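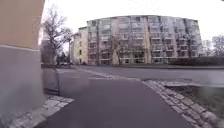 Path past the corner, coming up on the road. Test route, segment 3.

tonantzin_g
Our draft rule says the delivery bot drops to walking pace at any blind corner, then stops before the road and waits for a remote operator to say go. I wrote "blind corner" and now three people want it defined. Fine. Define it.

zarkol_ludmila
Any spot where a wall hides a person until they're within stopping distance. Your building on the left qualifies. The low wall doesn't help, depending on how low "low" is to a toddler.

matos42
Disagree on the full stop. We ran Pratari units with a mandatory stop at every crossing and they spent the day parked on the path like lost luggage. People walked around them onto the grass. Slow down, yield, keep moving if it's clear.

tonantzin_g
Clear according to whom?

matos42
According to the sensors you paid for.

zarkol_ludmila
The sensors don't see through render, Matos. Stop for 2 seconds with the front past the corner, log it, then go. And put the cobble edging in the map as a no-cross line.

tonantzin_g
Putting 2 in the draft. Matos, your objection goes in the appendix with the others.

matos42
How long is the appendix now?

tonantzin_g
96 pages.

Contact the moderators | © Lotesia Forums | Back to top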